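Progress report to the Ravia Fund, period to the end of May
Project: Clarkanau community orchard and juice press

The orchard has come through its second spring in fair shape. We planted 64 trees on the Bunnag field and 49 are growing well. The other 15 either failed to leaf or were damaged by deer before the fencing was finished. Replacements are on order from the Vellura nursery for autumn delivery.

## Spending

The fencing cost more than we budgeted, mainly for corner posts and a wider gate. We covered this from the money set aside for signs, as agreed with your office in March. Signs will now be painted locally.
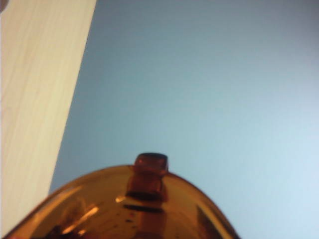

**Will the project need more money this year?**
The remaining grant covers everything planned up to December, including the replacement trees.

## Work done since the last report

- Deer fence closed on all sides and the lower gate rehung.
- Water pipe laid from the lane to the top row. The trench flooded twice in April, which put us back a fortnight.
- Mulch spread on the older rows. We ran short and will finish once the council delivers again.

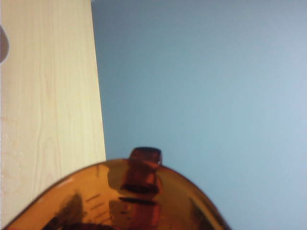 - Pruning course held over 2 mornings, with 16 people attending. Most have asked for a summer session on plums.

## The press

The press is paid for but not yet installed. The shed floor needs levelling first and the builder can't start until July. We still expect to be pressing by the end of September – apples only in the first year, with pears to follow if the mill copes with them.
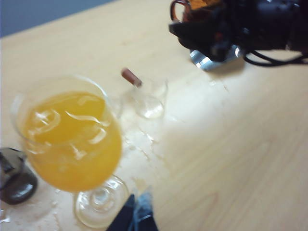
*Juice over ice, served in a stemmed glass.*

Prices for bottling have gone up. We have two quotes and will probably take the dearer one, as it includes collection of empties. The food hygiene forms have been sent off and we're waiting for an inspection date. 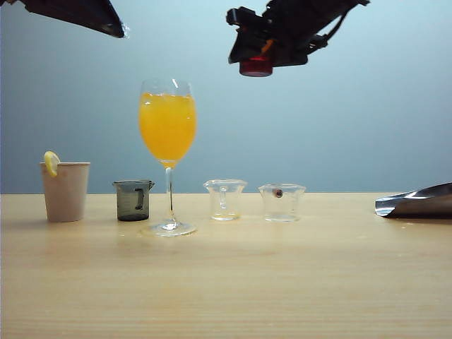 ## Next period

1. Level the shed floor and fit the drain.
2. Agree the picking rota with the school and the allotment group.
3. Plant the replacements, starting with the wet corner – those will go on low mounds this time.

Receipts for the fence and pipe are attached separately. The invoice for the gate hinges is still to come.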